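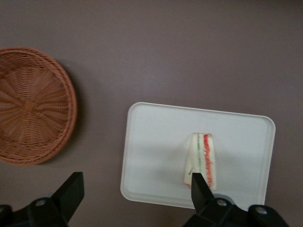
Olga Quezada had expected the controller to make the difference, and said so before the comparison began. Her view afterward was that fingertip shape mattered more than anything upstream of it, and that she would now choose the fingers first and the controller last.

Categories: Company News | Grippers and End Effectors

Rondcombe Publishes Results of Fingertip and Wrist Camera Comparison for Soft Food Handling

9 July 2019 — Rondcombe, a test house for light automation equipment, today released the results of a side-by-side comparison of two parallel gripper fingertip designs on soft, layered food items. The work was carried out with Henríquez, which builds the fingers, and Bustunen, which supplies the controller and its force-limiting software. The full report is available on request.

The comparison covered one task: picking a single sandwich wedge from a shallow plastic tray and placing it in a round woven basket. Crustless wedges with visible layers of filling were used throughout. The item is light, compresses under low load and comes apart along its layers if the contact faces are not parallel to them. The same properties are found in many chilled products now packed by hand.

Two fingertips were tested. The first, designated F1, is a flat pad with a square end. The second, F2, is an angular black tip that narrows to a point, with a flat inner face. Both bolt to the same finger base, so the gripper body, the stroke and the mounting to the arm were unchanged between runs. Each design completed 200 attempts under the same program, with the wedge placed upright on the tray at a range of angles and offsets.

An attempt was scored as a success if the wedge left the tray, stayed in the grip during transfer and was released in the basket with its layers together. A wedge that arrived but had shed filling or separated was scored as damaged. A wedge that fell, tipped before contact or was never lifted was scored as a miss.

F1 recorded 61 attempts that were either damaged or missed. F2 recorded 43. Most of the F1 failures occurred during the approach, when the square end of the pad touched the tray lip or pushed the wedge over before the fingers closed. The F2 failures were spread more evenly between approach and release. In both sets, damage at the moment of closing was less common than the project team had predicted.

"The closing force was the part everyone wanted to talk about, and it was the part that gave us the least trouble," said Cormac Mac Carthaigh, test lead at Rondcombe. "With the limit set correctly, either finger will hold the wedge. Getting both fingers down beside it without touching the tray is harder. The narrow tip has more room for error there."

The limit was set once for each fingertip design and then left alone. Rondcombe did not retune the controller between attempts, and attempts were not repeated to improve a score. Operators reset the tray and basket by hand and replaced the wedge after every attempt, including the successful ones.

Camera placement

A second part of the project compared camera positions. A small camera at the wrist, looking down past the fingertips, was run against a fixed camera mounted above the table. The arm, controller and fingers were held constant for this part, and F2 was used for all attempts.

The wrist camera gave the better estimate of the wedge angle at close range. With the fingers opened wide, the tips stay in view at the bottom of the image, so the position of each tip can be checked against the item during the last part of the approach. Its main weakness is overlap. When a fingertip lines up with the near end of the wedge, it hides that end from the camera, and the software has to work from the portion that remains visible.

The fixed camera had a full view of the work area at the start of each cycle but lost the wedge once the gripper moved over it. Final alignment then depended on the first estimate. Rondcombe reports that the fixed camera remains the better choice for locating the tray and the basket, both of which can extend past the edge of the wrist view when the arm is low. The report recommends using the fixed camera for the first move and the wrist camera for the approach where a cell has space and budget for both.

Lighting was diffuse and came from above. An early setup with a single side lamp was dropped during commissioning after shadows on the pale tray were read as part of the wedge. No results from that setup are included in the totals.

The woven basket was chosen as the target for its uneven surface. Smooth bins are easier to segment, and a woven floor produces fine lines at many angles that can confuse edge-based methods. In the placing stage, the software treated the braided rim as the reference and ignored the weave inside it. Release height was measured from the rim.

Controller settings

Bustunen provided its standard controller with force limiting enabled. One setting was found to affect results more than the documentation suggests: the delay between contact detection and the start of the lift. Too short a delay, and the arm began to rise before the second finger had settled against the bread. Too long, and the wedge began to compress. The report lists the values used for F1 and F2 and describes the method for finding them. The values should not be copied directly to a different product.

"We have shipped a default delay that suits rigid parts," said Quezada, application engineer at Bustunen. "Soft parts need their own value, and we had not made that easy to find. It will be on the main setup screen in the October release."

The October release will also log the time of first contact for each finger separately. Rondcombe asked for this change after several misses in which one finger reached the wedge well ahead of the other. The existing log stores a single contact time and could not show which finger had arrived first — the team had to work that out from stored wrist camera images.

Limits of the comparison

The results apply to one item, one tray type and one basket. Wedges were presented singly. Packed rows, where neighboring wedges limit the space for each finger, were outside the scope, and Rondcombe expects the difference between the two fingertips to change in that case. Cycle time was recorded but not optimized, and the report does not rank the designs by speed.

Cleaning was also out of scope. The fingers tested are development parts with exposed bolt heads in the finger housing, and they are not offered for use on food intended for sale. Henríquez is preparing a closed housing with the same tip geometry. Rondcombe will repeat the F2 series with that part when it becomes available and will publish the two sets of figures together.

Availability

The report, titled Fedance: Fingertip and Camera Comparison on Soft Layered Items, contains the scoring sheet, the full table of attempts, the controller values and a selection of wrist camera images. Drawings of the F2 tip can be obtained from Henríquez under its usual terms. Companies that want to submit their own fingers for testing under the Fedance procedure should write to the Rondcombe test desk with a drawing, the mass of the finger and the bolt pattern. Fingers that do not fit the standard base will need an adapter, supplied by the sender.

About Rondcombe

Rondcombe tests grippers, cameras and controllers for makers and users of light automation equipment. It does not sell or distribute the equipment it tests.

Press contact: Rondcombe Test Desk | © 2019 Rondcombe. All rights reserved. | Back to top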